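A Regra 4

Conto

O caderno de normas da Lumum tinha 158 páginas e Settimio Piras tinha escrito quase todas. À mão, primeiro. Depois alguém passou a limpo, mal, e ele nunca perdoou.

Liam Ashworth chegou em outubro, mandado pela Drillwood, com uma mala pequena e a incumbência de cortar. Deixar em 30 páginas. Trinta! Settimio ouviu isso de pé, com o café na mão, e não disse nada. Bebeu. Pousou a xícara em cima da página 1.

— Começamos por onde? — perguntou Liam.

— Pelo começo. O senhor lê em voz alta, eu digo se fica.

Sala fria, luz de corredor. Do outro lado do vidro a célula Oris, já ligada, os dois braços no serviço da manhã. Capas e almofadas. Sempre capas e almofadas, a Polat queria pano, pano e mais pano, antes de falar em qualquer outra coisa.

Regra 1. Antes de ligar, olhar.

— Olhar o quê?

— Olhar. Fica.

Liam riscou a lápis, bem de leve, para apagar depois se precisasse. Settimio viu o risco. Claro que viu.

Regra 2. Os cabos seguem o braço. Folga para o cotovelo, nunca folga para o pano.

Foram os dois até o vidro. O braço da esquerda segurava a borda da capa vermelha, o outro vinha por baixo, baixo demais no entender de Liam, com o cabo roxo fazendo arco por cima do tecido.

— Aquilo ali é folga para o pano.

— Aquilo é folga para o cotovelo.

— Settimio, passa por cima da flor.

— Passa por cima. Não encosta. Leia a nota.

A nota tinha quatro páginas. Liam leu a nota. Leu inteira, encostado na parede, virando folha com o polegar, e quando acabou já não sabia bem o que tinha perguntado. Mas anotou na margem: uma linha basta. Amarras no elo, arco livre no punho, conferir com o braço todo esticado. Pronto. Settimio leu por cima do ombro dele e corrigiu uma vírgula.

Era uma espécie de sim.
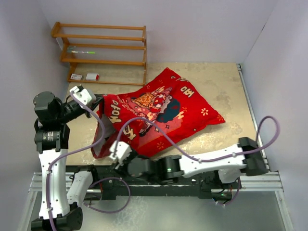
Regra 3. A ponta solta primeiro

— Esta é boa — disse Liam.

— São todas boas.

— Esta é boa e é curta.

Quem dobra pano sabe. A ponta que ninguém segurou é a que estraga tudo, entra debaixo da dobra, faz barriga, e aí recomeça. A regra dizia: achar a boca da capa antes de escolher a pega. Só isso. Settimio tinha escrito aquela na noite em que a mãe esteve no hospital, mas isso não constava do caderno e ele também não contou. Disse só que ficava. Ficou.

Almoço. Sanduíche em pé. O telefone da Drillwood tocou duas vezes e Liam não atendeu nenhuma.

Às três da tarde chegaram na Regra 4 e aí foi feio.

Regra 4. A etiqueta não é pega.

E depois onze páginas. Onze. Sobre etiquetas costuradas, etiquetas duplas, a costura que cede, a garra que vê uma pontinha branca saindo do vivo da almofada e acha que foi posta ali para ela. Tinha desenho. Tinha uma tabela com 100 tentativas, todas da mesma semana, todas com a letra miúda dele.

— Ninguém vai ler isso.

— Eu li.

— O senhor escreveu!

— E depois li.

Liam sentou. Tirou os óculos. Disse, com toda a paciência que ainda tinha, que uma norma é para quem chega às seis da manhã com sono, que essa pessoa precisa de uma frase, que se der onze páginas a ela ela não lê nem a primeira. Falou bem. Falou mais que devia, tambem.

Settimio esperou. Depois abriu no monitor a câmera do punho e virou a tela para ele.

A almofada clara, de cabeça para baixo, o urso de orelhas para baixo. And you. Os dedos pretos abertos, um de cada lado do vão. E no meio do vão, certinha, a etiqueta.

— Onde o senhor fecharia? — perguntou Settimio.

Liam olhou. Levou a mão até a tela, polegar e indicador, sem pensar. Parou com os dois dedos em volta da etiqueta.

Ficou assim um tempo.

— Fica a frase — disse por fim. — E a imagem do lado. Na mesma página.

— E a tabela?

— Anexo.

— Anexo A.

— Está bem. Anexo A.

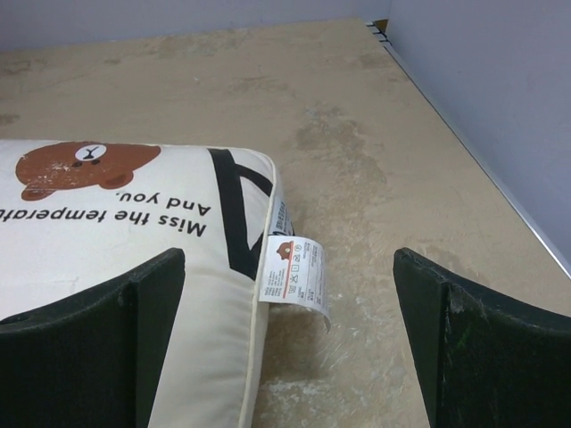

Regra 5. Quem pára a célula escreve porquê

Já era noite. O corredor apagou sozinho e nenhum dos dois foi acender.

Liam leu a quinta com a luz do monitor. Hora, nome, motivo, nessa ordem, com letra que outro entenda. Não riscou nada. Virou a folha e viu que faltavam ainda mais de 100 páginas, e Settimio já estava de pé, procurando a outra xícara.

— Com açucar?

— Sem.

— Regra 6 — disse Settimio lá do fundo. — Leia alto, que daqui eu não ouço.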